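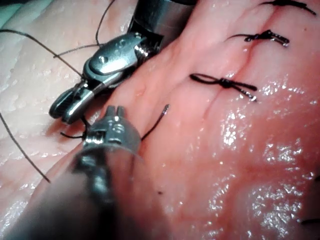
Three knots of dark thread hold a cut closed.

How Does a Cut Heal?
by Valbona Omerović

Your skin is like a coat that can repair itself. When you fall and scratch your knee, the repair begins very fast. First, tiny pieces in the blood, called platelets, stick together and make a plug. Then the plug dries and becomes a scab. Please do not pick it!

Under the scab, white blood cells eat the germs. Other cells build new skin from the sides to the middle. A small scratch is often better after 7 days.
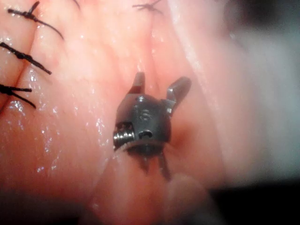
Soft tissue is pink and shiny, and it can fold.

A deep cut is different. Its two sides can stay too far from each other, and then the body needs help. A doctor closes the cut with thread. We call this "stitches" - the doctor's word is "sutures".
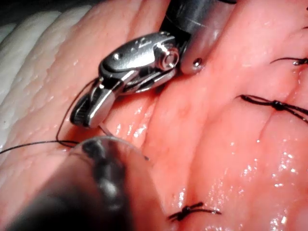 Thread for stitches is very old. People long ago used hair, plants and silk. Today some threads melt away inside the body, and others must be taken out. Many have a dark color, like the black one here, which is easy to see on pink tissue.

My neighbor Ji-hoon Bang got 13 stitches in his leg last December. He was allowed to play soccer again only when the doctor said yes.

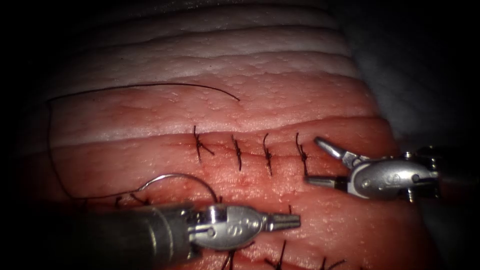
A long, narrow cut in the pink layer, with paler layers next to it.

New word: a scar is the mark that can stay after a cut has healed.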